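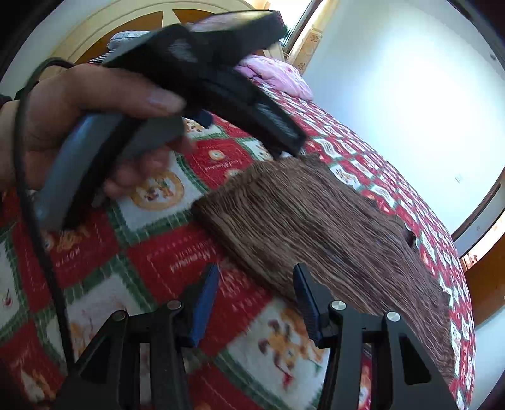 My bed is the only flat thing I own that's big enough, wrote one student at Hellent College, and every costume I've ever handed in started there. We love that answer! It came in with 30 others when we asked new students at Hellent where they sort their pieces before a show, and it takes us straight into Chapter 4.

Laying Out and Checking Costume Pieces

In the last chapter you put together a wardrobe list for the Samden play. Now the fun part begins, where the list turns into real knits, hairpieces and trims you can pick up and turn over. Spread each piece flat, one at a time, and give it a proper look before it goes anywhere near a hanger. Smooth it with your palms (never tug!) and let the fibres settle where they want to.

Knitwear is a wonderful place to start. Take a brown sweater with yellow suns on it:
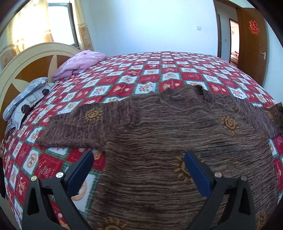 a bold motif like that gives you ready-made landmarks. Compare the sleeves, follow the colour of the yarn across the body, then run a finger along the neckline and feel how the ribbing springs back. Hairpieces need the same care, plus a wide-toothed comb and a bit of patience.

Key words: heathered, ribbing, motif, weft

Before you read on, find one knitted piece at home and draw its outline in your Wosis workbook. You'll need the drawing for Activity 4.2.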